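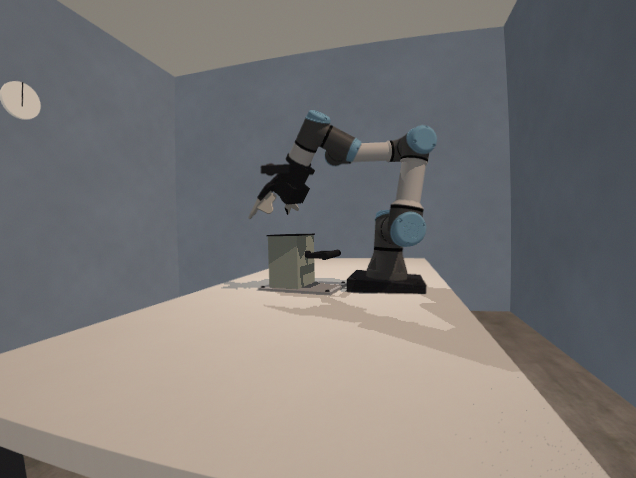 Table Colour and Seat Choice in Two Campus Libraries

Duygu Yurt
Interior Design Studies, second-year project report

1. Introduction

Jakar Library and Meder Library both replaced their reading room furniture last year. Jakar chose dark tables and Meder chose pale ones. Staff at Jakar have since had complaints that the room feels gloomy, and staff at Meder have had complaints about glare. The aim of this project was to find out whether the colour of a table affects where people sit and how long they stay.

2. Method

Seat use was recorded in October over four weeks. I walked through each reading room at 10 am and again at 3 pm and marked occupied seats on a floor plan. This gave 1,079 seat records. A short paper survey was left at both front desks, and 234 were returned filled in. The survey asked about comfort, brightness and what people were working on.

Light readings were taken at table height with a Turunen meter borrowed from the photography store. The meter was zeroed at the start of each visit. Readings from the first visit to Meder were thrown out, as the blinds had been left half down.

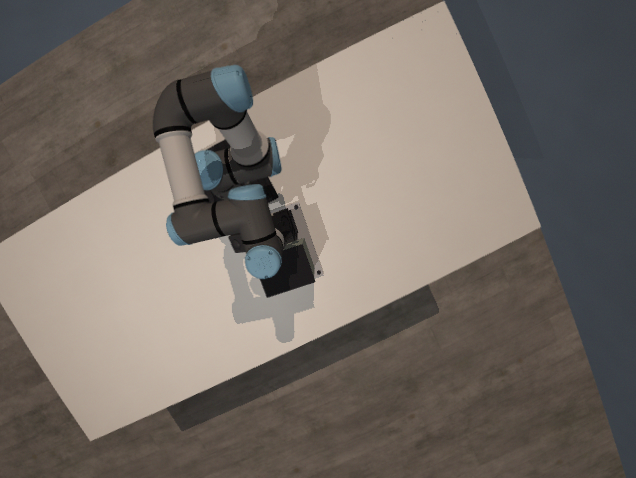
Reflected light was the hardest thing to measure. A matt top and a gloss top of the same colour can give similar meter readings and still feel very different to read at. Contrast with the floor matters as well. A pale cream top over wood planks has an edge that is easy to pick out, and shadows show up clearly on it. A dark top on dark carpet, as at Jakar, does neither. I added a survey question on finding the table edge after two people raised it.

3. Results

At Meder, the window seats filled first in the morning and were the first to be given up in the afternoon. People reading from paper moved less than people using laptops. At Jakar, seats under the ceiling lights were used at both times of day and the corner seats were mostly left alone.

Most survey answers favoured a pale table for paper work. Laptop users were split. Several wrote that they would sooner have a desk lamp than a different table.
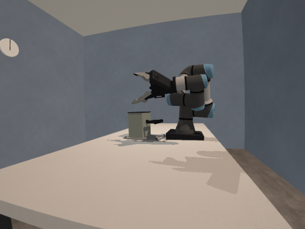 Figure 3. Long table with a smooth, light beige-pink top.

4. Limitations

The two rooms differ in more than table colour. Meder faces north and has larger windows, and its chairs are newer. The Dandisik chairs at Jakar have fixed arms, which some people dislike. Exam timetables also changed during the last week of recording.

5. Recommendations

Jakar should try lamps in the corners before buying any more furniture. Meder should fit blinds that can be set one window at a time. A follow-up study should use the same chairs in both rooms and record laptop use on the floor plan.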